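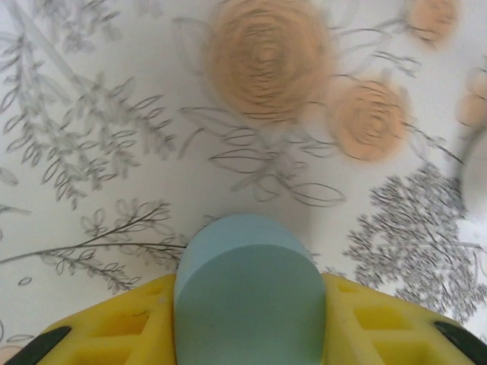
The soft hand from Stornura

When the box came to our office in April, it was smaller than I expected. Inside there were two yellow fingers, a cable, a bag of screws and a thin booklet in four languages. The Stornura kit costs $573 and it is made for people who already own a small robot arm and are tired of breaking things with it.

I am one of these people. My old metal gripper from Gedent is strong and exact, and it has crushed more paper cups than I want to remember. The Stornura fingers are bright yellow plastic, with rows of square pockets molded into them. The pockets save weight, the booklet says, and they let the plastic give a little when it closes. Along the edges runs black rubber.

Mounting took me one evening. The screws are good, but the drawing on page six shows the left finger where the right one should be, and I had to start again. Raquel Matos, who runs the Frade workshop and teaches evening courses in robotics, had the same trouble with her set. "I wrote the correct letters on the plastic with a marker," she told me. "Now my students do it in ten minutes."

For the trial I used foam toy blocks on a kitchen table surface printed with gray leaves and peach roses. A light blue block with a rounded top became my favorite test, and the fingers held it well. Foam is easy, of course. It forgives a bad angle. With a boiled egg I was more nervous, and I lost two before I found the force setting, which is hidden in the third menu of the software.

This software is the weak point. It asks you to calibrate after every restart, and the camera view from the wrist becomes smeared when the arm moves fast. A patterned surface makes this very visible. I finally set the speed to 400 on the scale of the program and left it there.

Is the price fair? The Vesmont hand, which many schools buy, costs $952 and comes with better instructions. A complete package from Stornura, with arm and camera, is $1545, and I would take it only if I had no arm at all. The fingers alone are a different matter. They are light, they can be washed, and spare rubber strips are sold separately - I already ordered a pair.

The kit is in its second version since November 1, 2024. Page six has been corrected.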